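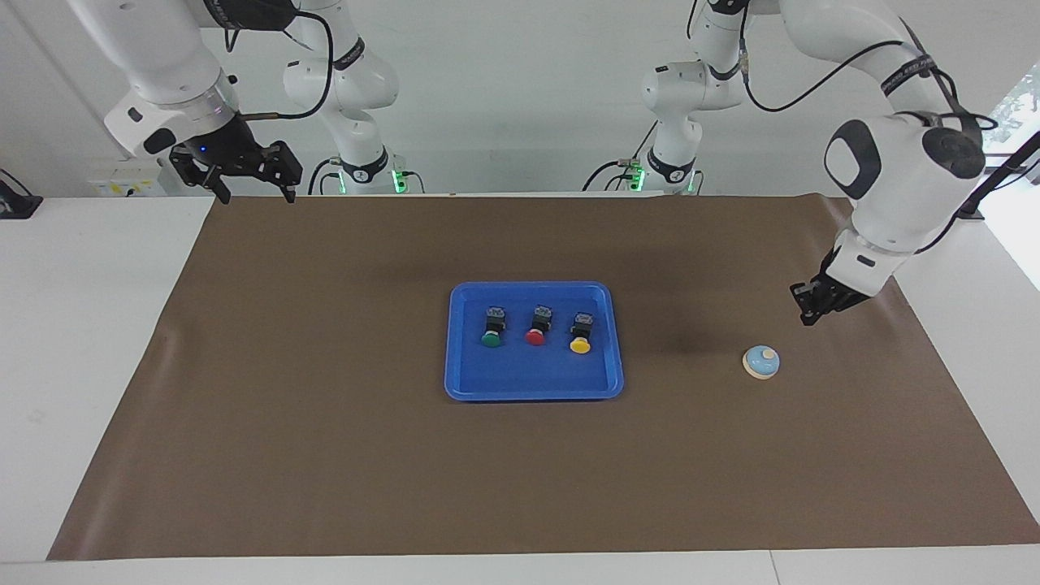

When I moved to Doherty in October, I believed that my English was good enough for everything. I had studied it for many years, I read novels in it, and I could write a letter to a bank. Then I went to a small shop to ask for a repair of my watch, and the man behind the counter said, "You're all set." I stood there and waited. I did not know what was set, or whether I should also be set. On a table I have in front of me a small round bell with a pale blue dome and a little cream-colored knob on top, and it brings the shop back to me, because there was a bell on that counter too and I had been afraid to ring it. In my country, to ring a bell at a person is a bit rude. I would rather stand and cough for six minutes.

So this post is about the small sentences. The big ones I can prepare at home. I can explain my work, or why I left Olerano, or what I think about a film. But the small ones come very quickly and they are over before I have understood that it was my turn to speak.

The worst is "How are you?" My neighbor asks it while she is walking, and she does not slow down. In the first two weeks I stopped every time and gave a real answer. Once I told her about my tooth. She was very kind about it, but I saw that she had her car keys in her hand.

Now I say "Good, you?" and I also keep walking. It still feels to me like closing a door on somebody.
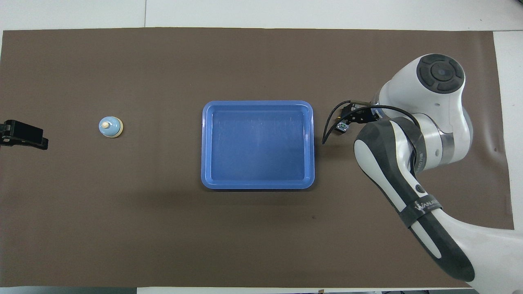

My friend Jarmila Šťastný has lived abroad longer than I have, and she gave me a piece of advice that I use every day. She keeps a notebook where she writes only what other people say in shops, on the stairs and at the bus stop. No grammar, no translation – only the sentence and where she heard it. I started mine with "You're all set" and after it came "No worries," "Will that be everything?" and "I'll let you go," which a colleague said to me on the phone. I was a little hurt, as I had not asked to go anywhere.

After eight pages I noticed that I was hearing more. I even used one of them without thinking. A woman stepped on my foot in line at the pharmacy and I said "You're fine." I was proud the whole way home, although my foot hurt.

Jokes are still too difficult for me. By the time I have built one, the others are talking about parking.

I will put some more pages from the notebook here when I have copied them in a clean way. If you have learned a language as an adult, please write to me which small sentence was the hardest for you.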